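Laser hair removal, what I tell people before they book
Speaker notes, evening talk at the Pavelbridge library

Slide 1. Say hi, wait for the folks in back to find chairs. I've been running a treatment room for 8 years, first in Vostport, now over at Stelmakh Skin Studio (plug it once, then leave it alone!).

Slide 2. The light goes after pigment in the hair. Dark hair soaks it up, blond and gray mostly don't. Ask who's been sold a package for white chin hairs. Hands always go up, and I get a little heated here, so keep it short.

Slide 3. Hair grows in cycles, so one visit only catches part of it. I usually plan 6 visits for underarms, spaced several weeks apart. Faces can take more, hormones being what they are.

Slide 4. Money. My own underarm-and-legs plan came to nearly 3000 dollars, back before I worked in the business – tell the story about the payment plan if there's time. Ask for the price per visit, in writing.

Slide 5. Before you go: shave the day before, no waxing, no tweezing, stay out of the sun. Tell them about every medicine you take, even the boring ones. And if you have darker skin, ask which laser they use and how often they treat skin like yours. A good clinic loves that question.

Slide 6. Questions. Handouts are by the door, the Cusix aftercare sheet is the green one. Lights up at 8.
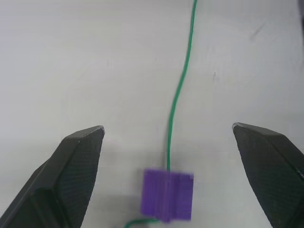
Purple block on a green wire, between the gripper fingers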